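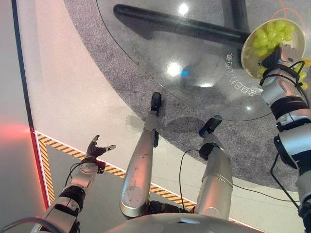 Pakville Parents Board > Schools > Middle school grades

Thread: New grading floor at the middle school, what do we think?

porchlight_mom
So my seventh grader came home and told me the lowest grade anybody can get on anything this year is a 50. Even if you turn in nothing. I figured she was pulling my leg, but I dug through the packet from orientation and there it is on the second to last page, in the tiny print. Did everyone else know about this? I'm not even mad, I just feel like it should have been on page one.

gravelroad
Yep, it passed last spring. I was at the meeting and it took maybe ten minutes. I hate it. My son does his homework every night and gets an 80, and the kid next to him does zip and gets half credit for breathing. What am I supposed to tell him?

tuba_dad
Half credit isn't how it works out though. A 50 is still an F. All it changes is how deep the hole is. If a kid gets one zero and then a 90, the average is 45 and he's failing. With the floor he's at 70, a C minus. I've got a kid who missed two assignments in September when he had strep and he would've been sunk for the whole quarter under the old way.

gravelroad
Then let the kid with strep make up the work! That's a different thing. We had makeup work in my day and we did it at the kitchen table feeling awful.

tuba_dad
They can make it up, sure, if the teacher posts it. Two of his six teachers did.

lunchlady_retired
I worked in that building a long time (it went up in 1933 and the radiators will tell you so) and I've seen four or five grading systems come and go. Letters, then numbers, then those 1 to 4 things where no parent could figure out if a 3 was good. The kids who work keep working. The ones who don't, you have to go find out why. I don't think the number does much either way, but that's just me.

Bullix
I teach sixth, not at this school but in the next district over, and we've had a floor for two years. Mixed feelings! The good part is that in January I still have kids who think they can pass. Before, I'd have a handful who had done the math by Thanksgiving and put their heads down until June. The bad part is a few of them figured out exactly how little they could do. It's a small group but they are very, very good at it.

porchlight_mom
Oh my daughter would be in that group. She has already explained to me that she could skip every other vocab sheet. I said try it and see what happens to your phone.

Bullix
Ha! Yes, that's the best policy I've heard yet.

gravelroad
See, that's my point. They all know. Kids aren't dumb.

quietcorner
Can I ask a side question? Is the portal showing the floor grade or the real one? I'm seeing a 50 for a project in science and I can't tell if he turned in something bad or turned in nothing. Those are two very different talks at my house.

tuba_dad
There should be a little M next to it if it's missing. You have to click on the grade though, it doesn't show on the main list. Took me a month to find.

quietcorner
Just looked. It's an M. Well, now I know what we're talking about at dinner.

lunchlady_retired
Good luck hon.

Tomar
Going against the grain a bit here. I'm less worried about the floor and more about the fact that tests are now most of the grade and homework is hardly anything. There are 424 kids in that school and I'd bet a good chunk of them freeze up on tests. Mine does. She knows the stuff cold at home, then comes back with a 62. For her the homework was what kept her afloat, and I haven't heard one word about that part.

gravelroad
OK that one I'll agree with you on. I didn't know they'd changed the weights too. When was that?

Tomar
Same vote. It's in the packet, same page as the floor. Ask about retakes, because some teachers allow them and some don't, and it depends on the subject. Math lets you redo one test a quarter. Social studies said no when I emailed.

porchlight_mom
The famous second to last page! I swear I'm going to frame it.

Bullix
Our district ended up making retakes the same for everybody, and it helped more than the floor did, I think. But it was a lot of extra grading. I had stacks on my dining room table until nine at night most of the spring. So if you go ask for it, please be nice to the teachers about it.

gravelroad
I still think a zero should be a zero. But I'd go to a meeting about retakes. Is there one in November?

Tomar
There is, 6:30 in the library. Use the side door, they lock the front after five.

porchlight_mom
I'll be there if I can get a ride for the little one from practice. Somebody save me a seat near the back.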